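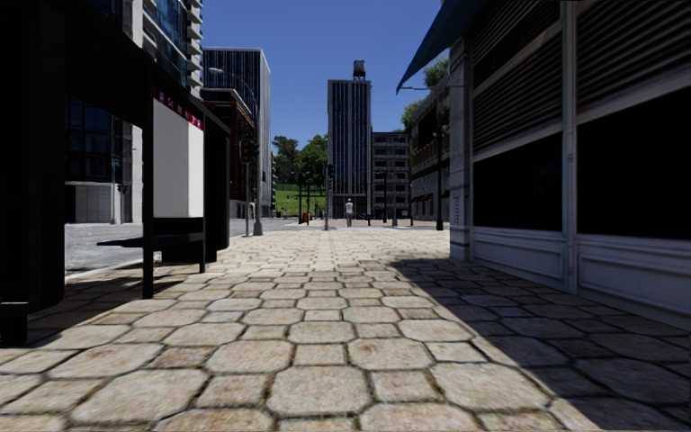 Newsletter > Workshop Notes > Somach

Somach, the sidewalk delivery rover that Conall Buckley and Áine Rafferty are building in the Hegarty Street workshop, now runs its full navigation stack in simulation. The drive base is still on the bench waiting for a replacement motor controller, so all testing since December has been done on the city map.

The planner was rewritten first. The old version treated any strong brightness edge on the ground as a possible curb and stopped for it. Paved walkways with dark joints and a hard line between sun and building shadow were the worst case. Áine retrained the ground classifier on 1,840 rendered views, with the sun angle changed between runs, and held back 151 for checking. False stops on tiled paving dropped to 2 in the held-back set. Both were at the foot of a wall in deep shade.

Bus shelters remain a problem. Thin posts and bench legs return few points from the simulated lidar, and the costmap clears them too early. Conall has lengthened the decay time for narrow obstacles – this makes the rover slower near street furniture but keeps it off the posts. A fix in the sensor driver would be cleaner and is on the list.

Pedestrians follow scripted paths for now. They do not react to the rover, so passing distances from these runs should not be carried over to the real machine.

Each change is run over 1,000 simulated meters before it is merged. Logs are on the workshop server under Junus, sorted by build. The Drirkix wheel encoders have been calibrated on blocks, and the values are in the same folder.

Notes dated 08/03/2020. Anyone with a spare 24-volt bench supply should leave word with Conall.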